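Les locaux de Pleveneo, la grande salle et le coin lavabo

Publié en janvier 2024 par la rédaction de Cotora

Temps de lecture dans l'encadré plus bas
114 partages · 4 commentaires

Pleveneo occupe depuis décembre un plateau sur deux niveaux dans le quartier de Drusatbridge. Le bâtiment servait auparavant de dépôt. Les cloisons ont été retirées, les murs repeints, et le mobilier de l'ancienne adresse a été repris presque en entier. La première vue montre le volume de la salle, la seconde le point d'eau et son matériel de nettoyage.

Le choix du blanc est ancien chez Pleveneo. Les bureaux précédents, rue Trujillo, étaient bas de plafond et il fallait allumer dès le matin. La peinture a été posée en deux couches, y compris sur les poutres, ce qui a demandé 14 jours avec le temps de séchage.

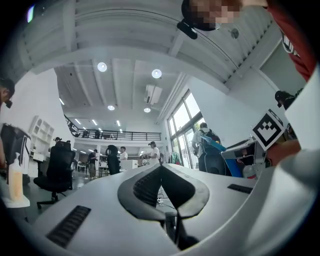

La grande salle, sa double hauteur et la mezzanine à garde-corps métallique noir.

Quatre luminaires ronds éclairent le haut de la pièce. Sous le plafond plus bas, au-dessus de la mezzanine, l'éclairage se fait par des réglettes fines posées en lignes. Le climatiseur est blanc, comme les murs. Les bureaux continuent sous la mezzanine. Le rangement se fait dans une étagère blanche à casiers ouverts, et les fauteuils sont à roulettes, avec un dossier en résille noire pour celui qui se trouve devant l'étagère.

La pièce reste sonore, malgré les essais de l'automne. Des panneaux absorbants sont prévus sous la mezzanine au printemps. Le garde-corps ne sera pas modifié. 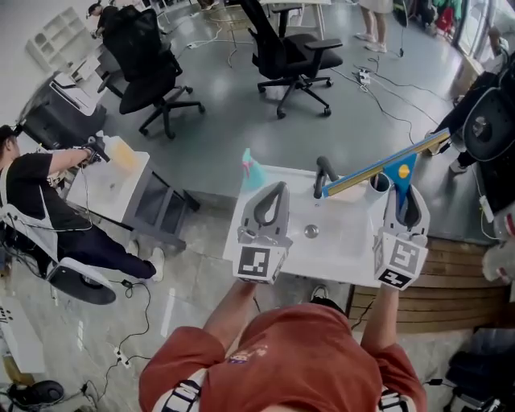
Lecture : 2 min

Le meuble-lavabo est blanc, avec une bonde ronde argentée et un robinet courbe gris foncé placé à l'arrière. Un gobelet blanc est posé à côté du robinet, un vaporisateur bleu-vert dans l'angle du plan. La raclette a un manche bleu et une lame jaune-vert pâle.

Le sol gris est le même des deux côtés de la salle. Il se lave à l'eau claire et les traces de roulettes partent sans produit. Le meuble bas gris foncé à plateau blanc reçoit les papiers en attente de classement.

Le budget d'aménagement prévoyait 19 postes de travail, tous installés à ce jour. Restent à poser un second point d'eau à l'étage et la signalétique de l'entrée. Une visite des locaux est possible sur demande auprès de l'accueil de Pleveneo.

4 commentaires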